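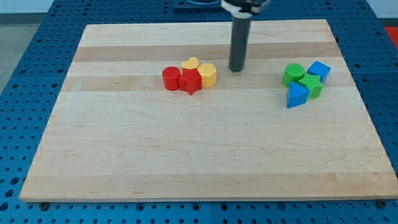 Light-coloured wooden board on the blue work table.

Akari first aid kit log – read me first

Hi, and thanks for downloading this. Akari is a set of workplace first aid records that I've been tidying up in my spare time for longer than I'd like to admit. It covers what got used out of first aid kits, what the injury was in plain words, and whether anyone noticed the kit needed restocking afterwards (mostly no, sorry to say). I work in first aid training, and I got tired of guessing what people really reach for when someone cuts a thumb open at work.

The whole thing is 1455 rows. Each row is one visit to a kit. If two people were hurt at the same moment and both were patched up from the same box, you'll find two rows with the same incident code.

Where the records came from

The entries come from 4 workplaces. I've called them by their site names: Plodov (a joinery), Droltitz (a commercial bakery), Alvarado (a garden centre and nursery) and a small bike repair place that asked to be listed only as "site D". Each one kept a paper log taped inside the lid of the kit, and I typed the lot up. Leonora Umali typed up a good chunk of Droltitz as well, and her rows are far neater than mine. You'll be able to tell.

Plodov is the biggest by a long way, with 998 rows. Please keep that in mind before you start saying things about "workplaces" in general. Splinters are hugely over-represented and burns look rarer than they are in a kitchen. If you want a fair look at burns, filter to Droltitz and stay there.

What's in the file

There's one CSV, called kit_log, and one text file with the code list. The columns:

site – the name as given above
incident – a short code, shared if more than one person was treated
month – the month name only, no year and no day
shift – early, late or night
body_part – finger, hand, forearm, eye and so on
injury – free text, cleaned up a bit
items_used – separated by semicolons
treated_by – self, workmate or first aider
went_on – blank, clinic or hospital
restocked – yes, no or unknown

I took out names, ages and job titles. I also dropped the original dates and kept only the month, because in a small shop everybody remembers who got hurt and when. If you think you can work out who somebody is from a row, please don't publish it. Write to me and I'll take the row down.

Things that will trip you up

"Bandage" means different things at different sites. At Plodov it's a roller bandage. At Droltitz it's any sticky plaster, and they're nearly all the blue ones. I've split these in items_used wherever the log made it clear, and where it didn't I left the word "bandage" alone. Don't merge it with either one.

"Burn cream" turns up at Droltitz even though it was meant to be out of the kit by then. Cool running water is what we teach, and for a good long stretch too – but the log says what people did, so that's what I've kept.

October at Alvarado is missing. The kit got replaced and the old lid went in the skip with the log still on it. I've left the gap as it is and haven't filled it with anything clever.

The treated_by column is a bit generous. Tiburcio Escobedo, who was first aider at Plodov, went through his own site's rows with me and reckons plenty of the "first aider" ones were him handing over a plaster on his way past. We argued about it over two lunches and left them in.

Eye injuries: check the went_on column carefully. A blank means nothing was written down. It does not mean the person was fine.

What it's good for

Working out what to put in a kit, mostly! I've used it to build practice scenarios for our refresher courses and people do seem to pay more attention when the story is about a bread slicer they recognise. It's also handy for teaching basic data cleaning, if that's your thing.

Please don't use it for injury rates. There are no headcounts and no hours worked, and small cuts were surely treated without anyone picking up the pen. It isn't medical advice either, and there's nothing in it on cardiac arrest, choking or allergic reactions. Do a proper course for those.

Versions

Version 2 is the current one. It fixes the shift labels at Alvarado, where I had early and late swapped (my fault entirely), and adds the restocked column. If you've got the first version lying around, bin it.

Licence and credit

Use it, share it, change it. I'd like a mention of Akari by name if you publish something, and I'd love to see a copy. Corrections are welcome, especially from anyone who can make sense of the word I've typed as "strapple" in the site D rows. It's in there three times.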